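The ferry to Skikenport leaves at six in the morning and I nearly missed it, so I was still sweating when I sat down across from the woman I'd come to see. She laughed and pushed a cup of tea at me. She spent nine years negotiating road access for relief convoys, mostly along the Pullska line, and she agreed to talk as long as I left her name out. She still has friends on both sides of it.

I wanted to ask her about ceasefires. Mostly the little ones, the kind that never make the news. A road opens for a morning, or two villages agree to leave each other's cattle alone until the rains.

"People in the capital hated those," she said. "They'd say, we're working on the big agreement, please don't confuse things. And I'd say, fine, but I have 685 families in Gisville who need flour before your big agreement has a title page."

Her first local deal took eleven days of talking and covered one bridge. The commander on the north bank wanted a letter with a stamp on it. The one on the south bank wouldn't sign anything at all, so they ended up with a letter from one man and a handshake from the other (she carried the handshake part in her notebook, written out in her own words, and read it back to him every few weeks).

"He always corrected the grammar," she told me. "Never the terms."

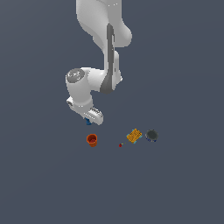 White robotic arm against a plain gray background, computer rendering.

I asked what a deal like that costs, and I meant money, but she took it another way. She said the cost is that you make the commander bigger. Before the bridge deal he was a man with a few trucks. Afterward he was the man you had to see about the bridge, and traders started going to him too, and then the district office did. By the next dry season he was collecting a fee on every load of charcoal.

"Did we do that? Partly. I've gone round and round on it," she said. "I think we'd have been feeding somebody's importance whichever road we picked. But I don't get to say my hands are clean."

She got out a folded sheet at this point, a tally she had kept for herself. In the first season 1090 truckloads crossed. In the second, after the fee went up and a rival group set up its own checkpoint, it was 617. She had written nothing else on the page except a phone number, and she couldn't remember whose it was.

We took a break so she could feed the cat, and I looked over my notes and saw I'd written "who else was in the room??" and underlined it twice. So I asked her that.

"Men, mainly," she said. "Men with radios. It was the third year before we got the market women from Urio into a meeting, and I'm embarrassed by that, because they already had a deal! They'd been crossing the whole time."

The market women had worked out their own crossing days with the fighters' mothers and aunts, and they'd kept it going through two offensives. When the official talks broke down that spring, theirs was the only arrangement left standing, and her organization ended up asking the women how they did it.

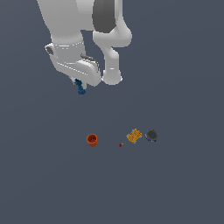 What she'd do over

She would start with the market, she said, and stay away from stamps for as long as possible. She'd also put an end date on everything. The bridge deal had none, so each side could claim the other had let it lapse, and in March both of them did, on the same afternoon.

"Put in a date, even a silly one," she said. "Then you have to meet again. Half of what kept the road open was that we had to meet again."

I asked if she missed it. She said she missed the tea, and the drive down from Gisville in the early light, and she didn't miss the phone. Then the phone rang — her sister, wanting to know about dinner — and I went out to check the board for the return ferry.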